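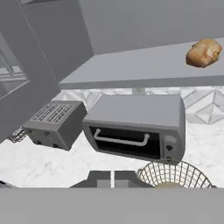

Asked by Loubna Hajji in Folk Instruments – 3 answers – 945 views

Goatskin bag on my bagpipe loses air after winter, season it or replace it?

I play in a village dance band in Trimton. My bag was tied in 12 years ago by a maker in Soltuvstead. Since March it goes flat between phrases and the drone drops in pitch. I corked all the stocks and blew it up, and it was soft again in less than a minute. The reed is fine in a friend's pipe. We have a wedding in July. Do I season it or get a new skin?

Answer 1 (accepted)
Find the leak first. Cork it again, inflate it hard and brush soapy water around the ties and along the seam. If the bubbles are at a stock, retie it with waxed hemp. If they come through the skin all over, season it, hang it overnight and work it by hand the next day. Old skins can take two rounds. If it still goes down after that, replace it – and order soon, makers get busy before summer.

Answer 2
Check the blowpipe valve too. Mine was a leather flap that had curled.

Answer 3
I switched to synthetic and never went back. Purists at the Flustimau camp complained but the dancers didn't notice.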